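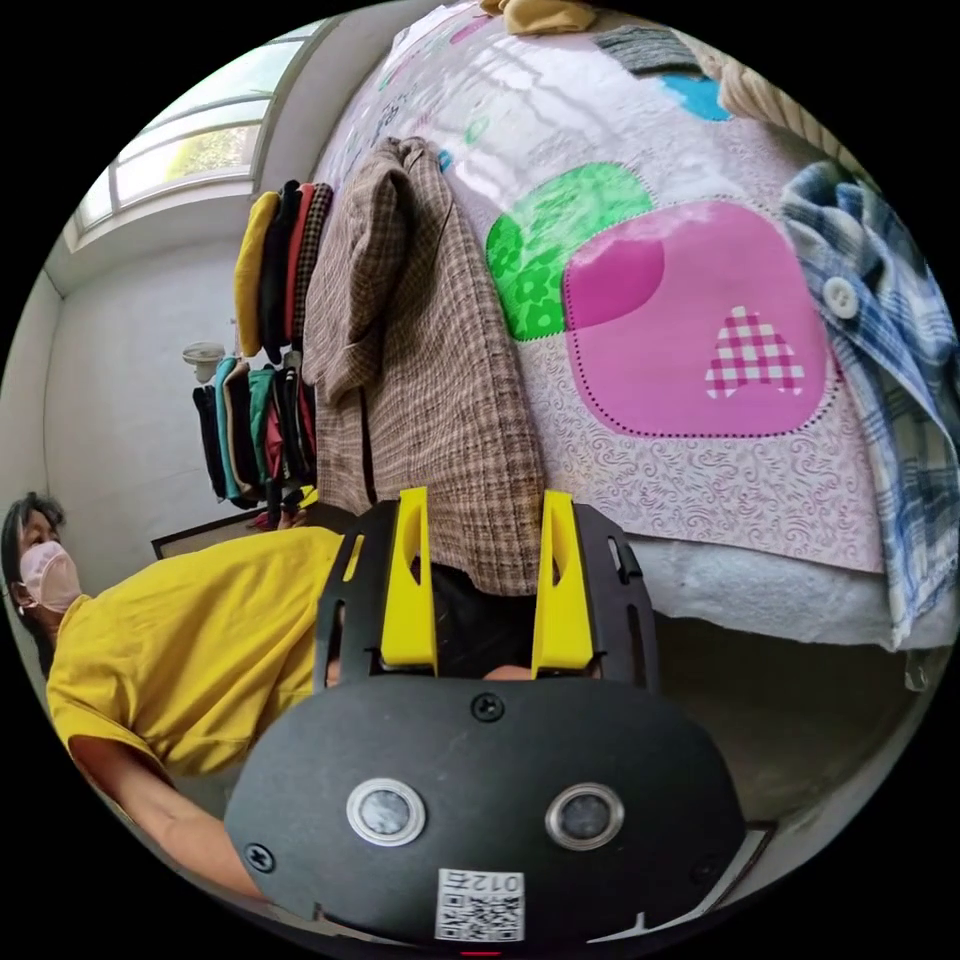 Plirkilico – gargoyle and church grotesque notes, README

What's in here

Texts and tables on carved waterspouts and grotesques, collected from parish guides, travel diaries and old sermons. 1,644 entries. 782 of them have a building attached, the rest only a town, or less. Started by Gudrun Eklund, sorted by Valter Lundgren, typos by everyone.

Files

entries.csv – one row per carving
legends.txt – the stories, longest first
sources.txt – where we read it. Incomplete, sorry

Columns

id, town, building, creature, spout (y/n), legend_id, note

Spout matters. If it throws water it's a gargoyle, if it just sits there it's a grotesque. Old guides mix the two up all the time, we corrected where we could. "unk" means unknown, blank means we havent looked yet.

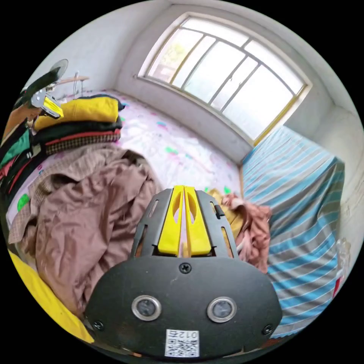 Creature names are a mess. Dragon, wyvern, worm, "beast" – we kept whatever the source said and put our own guess in note. Paired carvings get one row if they share a block. Think of the two yellow fingers in the photo, upright, nearly touching, except in stone and with teeth. Those would be one row. Seperate blocks, two rows.

Known problems

Legends from before the October merge may point to the wrong id. Helge Isaksson is fixing the last 200.
Translations are rough, ask Satish Poduval before quoting.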